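Triltia Entrance Test

The Triltia Entrance Test, usually shortened to TET or just Triltia, is a private admission exam used by a group of colleges to fill places in their undergraduate programs. It is given once a year in July. The test was set up by Sang-wook Jang, a former admissions officer, who argued that one shared exam would spare applicants the cost of sitting several. Whether it has done so is disputed, as most member colleges still charge their own application fee on top of the test fee.

Format

The test has 150 multiple-choice questions in four sections: reading, general math, reasoning, and a subject paper picked by the applicant. Wrong answers lose a quarter of a point. The organizers describe the reasoning section as "coaching-proof," a claim that sits oddly beside the practice books they sell for it. The subject paper was added in the third year, after several science departments complained that the general paper told them very little about who could handle first-year chemistry.

Member colleges

The organizers' website lists 10 member colleges. Two of these, Lulta College and Su College of Commerce, accept the score but do not require it, and critics have asked if they should be counted at all. Each college sets its own cutoff. Cutoffs are published after seats have been offered -- a practice that makes it hard for applicants to judge their chances ahead of time.

Scoring and results

Raw scores are converted to a scale that tops out at 200. In the most recent round, 3,095 people took the test and the highest scaled score was 193. The method of conversion has never been released in full. A short technical note says that scores are "adjusted for difficulty" but gives no formula, and requests for one have been turned down.
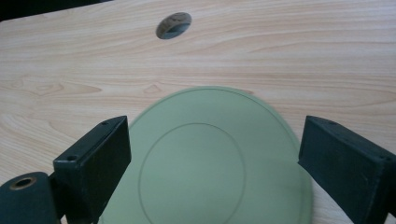
Applicants may ask for a recheck within two weeks of the results. A recheck covers only the adding up of marks and does not reopen disputed questions.

Criticism

The best-known critic is Bo-ram Shim, a statistics lecturer, who compared test scores with first-year grades at one member college and found only a weak link between the two. The organizers replied that a single college was too small a sample, but have not put out a larger study of their own.

Coaching has also drawn comment. Prudent, a tutoring chain, advertises that over half of its students "clear" the exam. The test has no pass mark, so it is unclear what the figure measures.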